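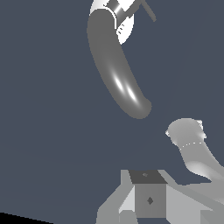 Buying a robot hand on a small-workshop budget

I run a little outfit that makes moulded handles and knobs, and for the past year I've been putting money aside for a robot hand. The arm we already had. It came second-hand, it does its job and I'm fond of it. The hand on the end was another story, and I went into the shopping thinking it would be a bit like buying a new drill. You read a few reviews, you pick the colour, you hand over the card. Well!

My first spreadsheet had one line in it. It said "hand" and next to it was a number I'd pulled off a forum. By the time I was done there were nine lines, and the one I'd started with wasn't even the line that gave me the most grief (that honour goes to the adapter plate, and I'll get to it).

Try it on screen first

If you take one thing from me, make it this. Ask every supplier whether you can have a model of the hand to play with in simulation before you talk price. Palteo sent me theirs the same afternoon. Gruber wanted a form filled in and then a phone call, but they did come through in the end.

A simulated picture is a plain sort of thing. You get long curved fingers, one dark grey and one pale, a cube with a little diamond mark on its faces, and a flat slate background where your messy shop would be. But you can learn heaps from it. I spent three evenings at the kitchen table dragging fingers around a cube, and I crossed two hands off my list without paying a cent in freight. One of them had a lovely wide reach and was hopeless at getting down into a recess, and half my parts sit in recesses. I'd never have picked that up from the brochure.

Be fair about what it can't tell you, though. My parts come out of the mould with a bit of a greasy feel, and I had no good number to put in for that. So I kept a line in the budget for a trial on the real bench and I didn't let myself raid it.

The sticker price and its friends

Right, money. The quote I liked best was from Prandum, and it looked very reasonable until I read the second page. The mounting plate to suit my older arm was 800 dollars. The software licence was 1,470 dollars, and that was for the first year, with renewal due every August. I rang and asked if the licence could be paid quarterly and they said yes straight away, so do ask. I'd been ready to grovel.

Spare fingertips are the other one. They wear, they tear, someone leaves a hot part in the wrong tray and there goes a pair. Geltari sells theirs in packs and lets you mix hard and soft tips, and I thought that was pretty decent of them. The others wanted me to commit to one type up front, before I'd picked up a single knob with it.

Then there's your own time. I budgeted 2,000 dollars for having someone in to do the cabling and the safety check, and I'm glad I wrote it down as real money. My habit is to say "oh, we'll do that ourselves on a weekend" and then lose a month to it.

Two fingers or more?

Everyone I talked to had a strong opinion here. More fingers will hold odd shapes better, and they look terrific. They also mean more joints to service and more settings to fiddle with. I drew up a list of everything we handle in a normal week and sorted it by shape, and most of it was blocky or round and not very exciting. If I were picking up fruit I'd have gone the other way.

I'd suggest doing your list before you watch any of the sales videos. I did it after, and I had to start again because I'd been quietly adding parts we haven't made in years so I could justify the fancy one.

Where I've ended up

Quotes closed on 2021-07-30 and I've asked for a bench trial with two of the suppliers. I won't say which, as we're still haggling over delivery. What I've set aside covers the hand, the plate, the licence, one pack of spare tips and the install, with a bit left over for whatever I've forgotten. The bench gets cleared next week, and I still need to find somewhere else to put the label printer.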